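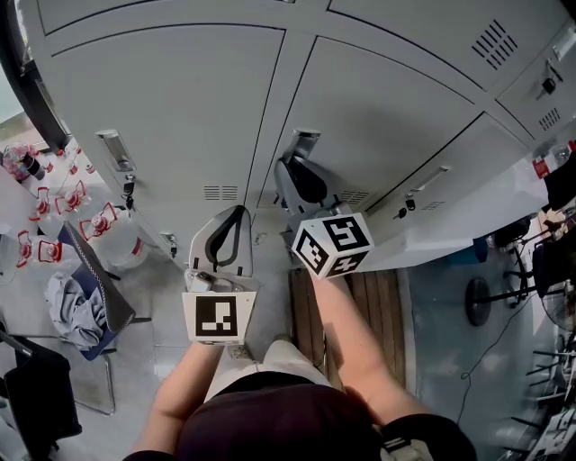
金属储物柜的门缝不均匀，应该先调铰链还是先调地脚？

先调地脚。柜体没有放平时，铰链调得再准，门扇也会随柜架的扭转继续偏移。地脚锁紧以后静置一段时间，再看门缝，剩余的偏差才归铰链处理。

金属储物柜图集：门、锁、通风槽、搁板
整理：Endang Goh
校对：Ulises Guzmán
更新：2020年8月30日

本页收录灰色金属储物柜的照片和相应的维护说明，内容涉及门扇对齐、锁具、通风槽、搁板以及柜前地面。文字按检修顺序排列，与厂家的安装手册不重复。手册里已有的拼装步骤，本页从略。

页内提到的柜体编号沿用旧表，即按列编字母，自上而下编数字。抽屉柜单独编号，前缀为D。九月换发新标签后，旧编号仍写在钥匙牌背面，便于核对以前的维修单。

一、放平与靠墙

水平尺先横放在底座前沿，再纵放在侧板下口。两个方向都合格以后才拧紧地脚的锁紧螺母。只看前沿容易漏掉后倾，后倾的柜子开门时门扇会自己往回走，使用者往往误以为铰链太紧。

相邻柜体之间用连接螺栓拉合，拉合前逐个检查侧板是否贴平。侧板之间夹有灰渣或旧胶时，螺栓拧到底也合不拢，门缝会上窄下宽。旧胶用塑料刮板清除，不用钢铲，烤漆面刮伤后补漆的颜色总有差别。

柜深600毫米的一组放在靠墙一侧，柜前净通道按740毫米留。门扇宽300毫米的可以在通道内完全打开，宽门打开后会占去一部分通道，因此宽门尽量排在端头。原来的布置把宽门放在中段，两个人同时开柜就要让位，今年调换过一次。

木地板上的地脚要加垫片。垫片面积应大于地脚底面，材质用硬橡胶。软泡棉垫受压后厚度变化大，放平的结果保持不住。

二、门扇与门缝

图集首张是关着的柜门，门与门之间的深色细缝可作对齐的参照。左侧大门的拉手为内凹式，下方的小锁上挂着钥匙。

检查门缝时目光与缝平行，从上往下看一遍，再从下往上看一遍。上下宽度不同，说明门扇有转动，调上铰链的横向螺钉。上下一致但整体偏向一边，上下铰链同向各调半圈，然后重新关门。每次调整不超过半圈，调完开合几次再看。

门扇关闭后高出相邻门面的，先检查门内有没有东西顶住。衣架钩、伞柄和鞋盒角是常见原因。确认没有东西，再调铰链的前后位置。高出量集中在一个角上时，多数是门板本身扭曲，调铰链只能把偏差挪到对角，应当登记换门。

Jukitz系列的铰链螺钉为十字头，旧批次混有一字头。螺钉头已经打滑的，换新螺钉再调，不要加力硬拧。备用螺钉放在D列抽屉，袋上写有规格。

三、锁与钥匙

小型转舌锁的故障大致分为三类：锁芯不转、转动但舌片不到位、钥匙能转却拔不出来。

锁芯不转，先用石墨粉。液体油会粘灰，短期内手感变好，过一段时间更涩。用过液体油的锁芯要先清洗，晾干，再上石墨粉。

舌片不到位，看锁体背面的固定螺母是否松动。螺母松了，舌片随锁芯一起空转，从外面看与正常锁没有区别。拧紧时用手扶住舌片，让它停在水平位置，否则拧紧后角度又偏。

钥匙拔不出来，锁芯多半没有回到原位。把门轻轻往里推，减小舌片的受力，再转回去。仍然拔不出来的，拆锁检查，不要用钳子夹钥匙柄。Komon锁的钥匙柄较薄，夹过以后会弯，弯过的钥匙再扳直，断在锁芯里的可能性很大。

借出的柜子收回时，钥匙与柜号一起登记。备用钥匙单独存放，不与在用钥匙挂在同一个环上。钥匙牌用硬塑料牌，纸牌的字迹磨损太快。丢失一把钥匙时更换整个锁芯，旧锁芯留作零件。

四、通风槽

横向通风槽承担柜内换气，位置低的比位置高的更容易积灰。拖地时的水雾与灰混在一起，在槽口内侧结成硬壳，从正面不容易发现。清理时开门，从内侧用干毛刷往外刷，再从外侧吸尘。先吸后刷，灰会落进柜内。

槽口结了硬壳的，用微湿的布压一会儿，再用竹签挑除。金属工具会刮掉槽口边缘的漆，边缘是冲压切口，漆层本来就薄，刮掉以后最先生锈。已有锈点的，用200目砂纸局部打磨，擦净后点漆，漆干透以前门保持开启。

槽口前方不贴标签。标签一律贴在门面的平整处，高度统一，边缘与门缝平行。撕旧标签时先加热再撕，残胶用酒精擦，擦之前在不显眼处试一下漆面。

五、搁板与柜内

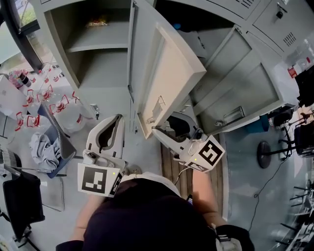
搁板的承重取决于挂钩是否全部入槽，板材厚度排在其次。安装时前端容易看清，后端常有一只挂钩只搭在槽口上，轻物放着没有异常，重物一压就翻。检查方法是按住搁板的后角往下压，再往上提，有上下活动即为没有入槽。深色柜内要用手电，灰色柜内借外面的光一般够用，柜门敞开时可以看到横搁板和两侧的灰色柜壁，上层靠里放着一件橙黄色的小东西，这类小件在清柜时最容易漏掉，手要一直摸到后板。门的内侧面平整，装有小型锁扣机构，清柜时顺便看一下锁扣有没有松动。

清柜的次序是先上层后下层，最后擦门内面。柜内物品全部取出，不在柜里来回挪。食品类小包装即使没有开封也不留在柜内，登记后放到领取处。无人认领的物品装袋，写柜号，袋口朝上存放。

柜底用半干的布擦，角落用折起来的布角。底板与侧板的接缝处不要灌水，接缝没有密封，水会进到底座里，从外面看不到，等到底座边缘起泡时已经锈穿。擦完后门开着晾，晾的时间以接缝处摸不到潮气为准。

除味用Triko活性炭包，放在下层靠后的位置，不挡通风槽。香味片不用，几只柜子的气味混在一起，后面的使用者意见比较多。

六、抽屉柜

抽屉柜与储物柜并排时，先确认敞开的柜门不会碰到抽屉拉手。内凹式拉手问题较小，外凸式的会在门面上留下印子，已有印子的地方加贴透明垫。

滑轨每次清柜时抽出检查。滑轨里的旧油与灰结成黑色油泥，用布擦净后上少量白色润滑脂，来回推拉几次，把挤出来的多余部分擦掉。抽屉推到底以后又自动滑出一截的，说明柜体前倾，回到第一节重新放平。

抽屉面板不齐，松开面板背面的螺钉，关到底后按相邻面板对齐，再从里面拧紧。单人操作时用美纹纸把面板临时固定，纸在当天撕掉。

七、记录格式

维修单写柜号、部位、现象、处理、用料，各占一行。现象一栏写看到和摸到的情况，例如“门下角高出”“钥匙转动有卡点”，不写“坏了”。处理一栏写调整的方向和圈数，下一次调整的人可以据此判断门扇是在继续偏移，还是已经稳定。

照片与维修单分开存，文件夹按部位命名。补充图片请交Endang Goh，文字上的错漏由Ulises Guzmán改正。第六节的滑轨型号表还在核对，九月补入。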